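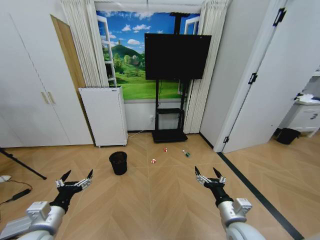
**Home Tasks Group, Bilteo** | workshop notebook | September, after lunch

Equipment planning for the tidy-up task (cans and bottles off the floor, into the mesh bin). I'm really pleased with where this is heading!

Hands first. I want a spare pair of the black multi-fingered ones before anything else, and the Jodard quote gives up to 90 days for delivery, so the order has to go in this month. Fingertips are cheap by comparison. Put down 40 of them and stop rationing.

Bins: 6 more, same mesh type, plus a couple with lids (lids will be a lovely problem). Litter costs next to nothing, just keep buying different cans and small bottles. The little green one lying on its side is exactly the sort of thing I want more of.

Floor: a cable tidy kit, please! There's a thin white lead trailing across the planks from the wall socket and a black one with its adapter on the other side. Trunking goes on the Nukura budget line, not ours.

Still to price:

- ramp for the black strip by the open door, if we go for two rooms
- second power adapter
- hard case for the hands

Stan trials share the hands money, 85% of it already promised. Ask again before ordering the case.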